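The Black Cloth

My sister kept the cloth when our mother moved out of the house in Trarnamton, and I got everything that went under it. We had agreed to put the two halves back together for one afternoon, for the kids, and then decide who would store it.

She drove up with the cloth folded in a Margaritis shoe box that was too small for it. The lid was held on with tape. I had cleared the work surface in the back room the night before and wiped it down twice.

"You remember how it goes?" she asked.

"It goes over the top."

"I know it goes over the top."

We got it up on the third try. It sagged toward the middle the way it always had, and the folds would not lie flat no matter who pulled on them. 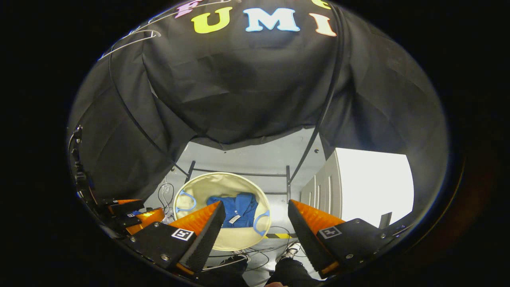 When we were small, our mother put on shows under that cloth. She had a story about a town called Cliler where all the laundry got up at night and walked around. A shirt was the mayor. A pair of gloves ran the bakery. She did all the voices from behind a chair, and my sister sat in front and told her when she got one wrong. I mostly held the flashlight. It was a Stikar, a heavy one, and my arm would shake before the mayor had finished his speech.

The last show was in May of 2000. I was too old for it by then and I said so. Our mother said that was fine and did the whole thing anyway, and I stood in the hallway and listened to it through the door.

"Who's going to be the mayor?" my sister said.

I hadn't thought about that. The shirt was long gone. We looked through what was in the room, and then she went out to her car and came back with a bag of things she had meant to drop off at the thrift store. She held up a pair of pants and put them back. She held up a scarf – too thin, it wouldn't stand. Then she pulled out something blue and dropped it in the middle.

"That's him," she said.

"He's lost weight."

She pushed at it until it made a heap with a kind of shoulder on one side. I moved a light closer. The kids were still in the kitchen eating crackers, and we could hear them arguing over whose turn it was to pour the juice. 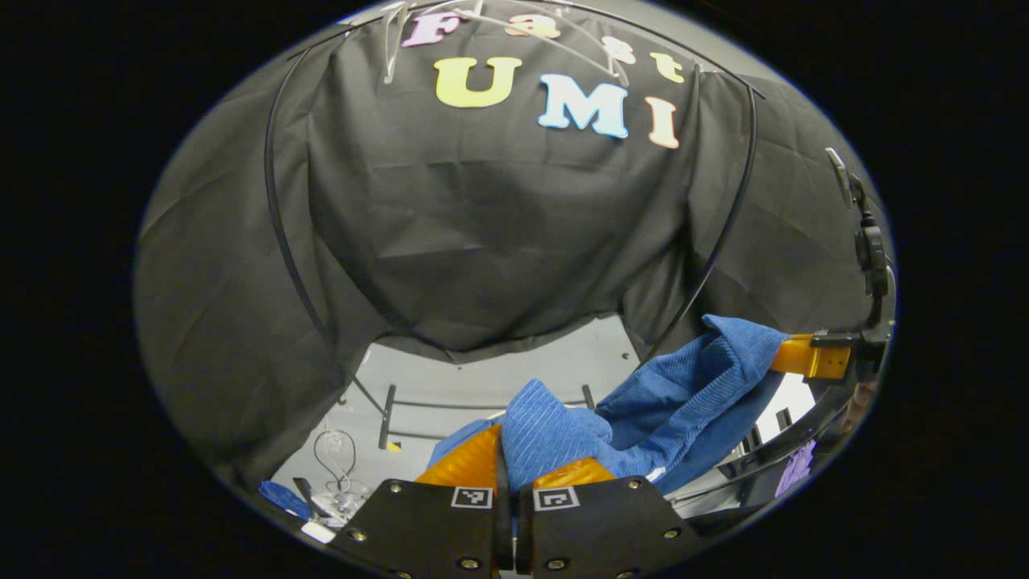

The mayor of Cliler, before his speech.

"Do the voice," my sister said.

I told her I didn't know the voice. I had only ever held the light.

"You heard it 30 times."

So I tried it. It came out too high, and she shook her head. I tried again, lower, with the little cough our mother used to put in before the word "citizens." My sister didn't say anything that time. She pulled up a chair and sat down in front of the cloth, where she used to sit, and folded her hands in her lap.

"Again," she said. "From the cough."

I did it again. In the kitchen the arguing stopped, and somebody's chair scraped back from the table.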